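Sosico gravity-feed bins for a glass-door drinks cooler: do they earn their shelf space?

Reviewed by Debora Villa

I have been suspicious of clear plastic organizers for years. Most of them are boxes you pay for so that your mess has straight sides. So when Manuela Greco, who runs the front counter with me, came back from a trade day in September with a Sosico catalog and a page folded down, I said no. Then I said no again when I saw the price. We bought them anyway, and I've now lived with them for 4 months, long enough to have opinions that aren't just the first-week glow.

What we had before was a stainless cooler with a glass door, a Bortolotti, bought used, and wire shelves with nothing on them. Cans wandered. Customers took one from the front and the rest stayed at the back where you couldn't read them, and somebody (me) had to get on her knees at closing and drag everything forward.

The set came to 1,265 for the lot, bins and rail clips, and that's before you buy a single drink to put in them. Keep that number in mind while reading the nice parts.

What's in the box

You get two kinds of bin. The upright ones are deep, narrow and clear, with a low lip at the front. The sloped ones are meant to hold cans on their sides so that the next one rolls down when you take the front one. The plastic is clear enough to see labels through and thick enough that I haven't cracked one yet, though I've dropped two.

There are no instructions worth the name. One folded sheet, 4 drawings, none of which matches our shelf. The clips go on before the bins. I learned that the slow way and had to empty a shelf I'd just filled.

The upright bins

We put the tall stuff up top: Red Bull, plus the gold cans with the dark script that the evening crowd goes for. Upright bins suit them. A slim can in a narrow bin doesn't lean, and the low lip leaves most of the label showing. I have no complaint about how it looks with the lights on. People point through the glass and say which one they want, and they're usually pointing at the right thing. 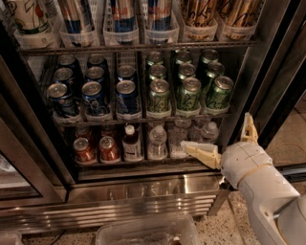

My trouble with the upright bins

They don't feed. I know, they aren't sold as feeding, but the catalog photo has them all neatly full to the lip and you come away with the impression that this happens by itself. It doesn't. Take the front can out of an upright bin and you have a gap at the front, same as on a bare shelf, only now your hand has to go down into a slot to pull the next one up. For anyone with big hands it's a nuisance. Manuela thinks I'm being unfair and says the bins at least stop the columns mixing. Fine, they do that. A strip of cardboard would also do that, for a good deal less.

They also collect sticky drips. Every bin has a front lip, every lip has an inside corner, and every inside corner needs a cloth with a finger behind it. I clean ours more often than I ever cleaned the wire.

The sloped rows

I'll give Sosico more credit on the middle shelf. Regular cans go in on their sides with the silver tops facing out, and they come down the slope to rest against the lip. We keep dark blue cans on the left and green ones on the right, three columns each. When it works it's lovely – you lift one out, there's a soft clunk, and the next one has moved up. 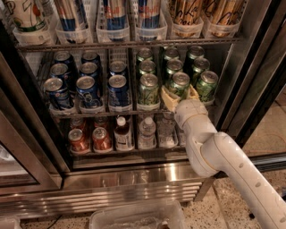 Middle shelf: blue on the left, green on the right, all silver tops to the front.

When it works. I'd say the heavy, full column is reliable and the short one is moody. With only a couple of cans left in a row there isn't much weight behind them and they sometimes sit halfway up the slope until you give the shelf a nudge. Dented cans are worse. One flat spot and the whole column stops behind it, and of course you don't find out until a customer does.

There's another thing I didn't think of when I said yes. Lying down with the tops out, a can shows you its lid, and the artwork gets whatever room is left over. The angle does tip the front ones so you see part of the body, but if you don't already know the green drink you won't learn its name from across the room. For brands everybody recognizes by color it hardly matters. For something new I'd put it upright, where it can be read.

Loading is from the front, one can at a time, pushing the others back up the slope with your knuckles. It is every bit as annoying as it sounds. If you want the older stock to go out first you have to empty the row and start over, so the claim about easy rotation gets a raised eyebrow from me. A rear-loading cooler would fix this, and I don't have one.

The bottom shelf

We run a mix down there, cans and bottles, with a few red cans over on the left. I'm less happy with the bottom than with the other two, and only part of that is the organizers' fault. It's dimmer than the shelves above, and clear plastic does nothing to help with that. Whatever stands behind the front row is hard to make out. If you've got a slow seller, that's where it will go to be forgotten. 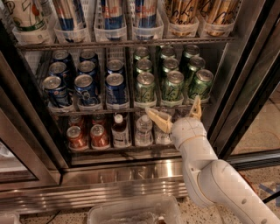 Bottom shelf, with the red cans at the left. The light is much better higher up.

Against the cheaper ones

Before these I had borrowed a set of Ellau dividers from the shop next door. They're 300 for enough to do a cooler this size and they're what you'd expect: thinner, a bit cloudy, no slope. They kept the columns apart and that's all they did. I also priced the Eren trays, at 127 a shelf, which do have a slope, but they only come in one width and our tall slim cans would have rattled around in them.

If I were spending my own money over again I'd mix. Sosico sloped rows for the regular cans, since that's the part that saves my knees, and the cheap Ellau dividers for anything that stands upright. I can't see what the Sosico upright bins do for the difference in price except look good in the evening. Manuela says looking good in the evening is what a drinks cooler is for. We have not settled this.

Small complaints, in no order

The bins squeak when you slide them on the wire. The price strip holder is sold separately. The sticker on the underside of each bin left glue behind, and the glue took a rag and cooking oil to shift. You lose some shelf width to the walls between bins – not much for one, but it adds up across a shelf, and I think we carry fewer drinks than before.

Verdict

Sloped rows: yes, with grumbling, if you sell a lot of standard cans and keep the columns full. Upright bins: skip them, or wait for a discount. Measure your shelves with the door open and the rails on before ordering, because Sosico will take back a sealed box but not an opened one. I have two opened ones in the stockroom, if anybody local wants them.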